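Ondby cleaning cloths, the black ones - my review after a month

I bought the black Ondby cloths back in June, mostly because I was sick of looking at stained white ones next to the sink. Mei-kuen Chu at work swears by the Zoven version, but those were sold out and I'm impatient (and these were cheaper!). 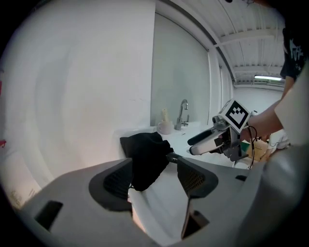 Reading time: 2 min

A black cloth by a white sink looks pretty good, even all bunched up, and coffee stains just don't show. It's nice on chrome too. I do my faucet every Saturday, the gooseneck and the little lever, and I hardly get any streaks.

Now the gripes. Mine left lint all over the white counter until I'd washed them 3 times, so please run them through the laundry first. They also dry slowly if you leave them in a heap - I'm guilty of that most nights.

The pack was $21, a bit steep for rags, but I'd buy them again. I'm giving them 4 stars and might try the gray next.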